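Kamham finger-pad slip fault

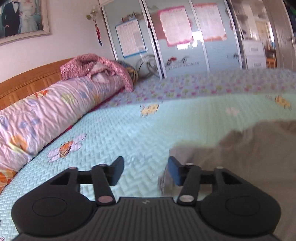
A hand-held gripper with its fingers open over a quilted bed pad.

The Kamham finger-pad slip fault was a defect in the angled finger pads of the Kamham hand-held gripper, a tool used to record household tasks for training robots. It came to notice during bedroom trials run by the Hullinora project at Celtilville, where pads worked loose while bedding and clothes were being folded. The fault caused one minor injury and spoiled part of the project's recordings. It was traced to the adhesive used between the pad and the finger.

Background

The Hullinora project was set up to gather examples of ordinary housework, with the aim of teaching robot arms to tidy beds, fold blankets and put clothes away. Its members worked in furnished homes instead of a laboratory. Each operator carried a gripper by hand and used it to pick up and move things in place of their own fingers. The grippers were made by Menon, a small workshop in the same town, which also looked after repairs.

Two linked arms brought the fingers together when the operator squeezed a trigger. A soft pad was glued to the inner face of each finger. The pads were meant to be replaced when worn, and the adhesive was therefore a type that could be peeled away without damaging the finger beneath.

Bedding was regarded as one of the harder groups of tasks. Thick quilted layers have to be pinched firmly, and a long comforter pulls sideways on the fingers as it is dragged. Neither kind of load had been given much attention in the workshop's own tests, which were mostly carried out with boxes, cups and bottles.

The fault

Operators first reported that cloth was slipping out of the grip part-way through a fold. This was put down to poor handling, and those affected were told to squeeze harder. Doing so made matters worse, as the pads were already creeping along the fingers under sideways load.

In a worn tool the pad moved towards the tip and left a strip of bare finger behind it. Cloth could then be caught between the edge of the pad and the hard surface. The fingers did not always open fully afterwards, and several operators fell into the habit of freeing the cloth with their other hand while still holding the trigger.

On 14/01/2023 an operator was clearing a caught blanket in this way when the pad came off and the fingers closed on her thumb. She was left with a bruise and a small cut. Work with the tool was stopped the same day, and all grippers of the type were called back to the workshop.

Investigation

The inquiry was led by Keerthana Iyengar, who was responsible for safety on the project, with Jinlong Pan of Menon carrying out the bench tests. Pan mounted a finger in a clamp and drew a strip of quilted cotton across it again and again under a steady pull. New pads stayed in place for the full run of 2000 pulls when the finger had been cleaned beforehand. On fingers that still carried old adhesive, the first movement was seen after 97.

Iyengar's report found that replacement pads had often been fitted over the remains of the old glue. The written instructions did not mention cleaning. Lint from bedding had also gathered at the edges of the pads and lifted them slightly. The report criticised the advice to squeeze harder, and noted that slipping had been recorded in the operators' daily notes without being passed on to the workshop.

Effect on the recordings

The project reviewed 1662 recordings made with the recalled tools. Those in which a pad could be seen to have shifted were marked and left out of training. The concern was that a robot arm taught from them might copy the extra force used by the operators and damage fabric, or press too hard when a person was nearby.

Changes

Menon replaced the adhesive with a stronger one and added a small screw through the back of each pad. A raised lip was moulded at the tip to stop the pad sliding forward. The trigger spring was also changed so that the fingers opened as soon as it was released.

New working rules required operators to check both pads before each session and to let go of the trigger before touching caught cloth. Pads used on bedding were to be changed after 8 sessions. The altered grippers went back into use in July, beginning with light sheets and pillowcases. Comforters and quilted pads were added once the first set of pads had been taken off and inspected.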